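Office kitchen rota, does it ever work?

nkechi_u
Our place wants a rota for the kitchenette. Dishwasher is built in right by the sink and I still doubt it.
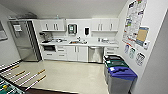
Re: Office kitchen rota
settimio78
Rotas get ignored. A mug and a food container in the sink, same as every office I've known.

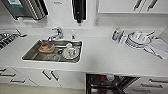 I'd bin whatever's left at five.

nkechi_u
Bin people's mugs? No chance. And the air hockey table is as bad, stuff dumped all over it.
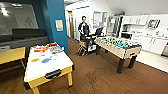 Melati Goh
Disagree with both of you. Ours lasted up to 78 days, then we lost the sheet.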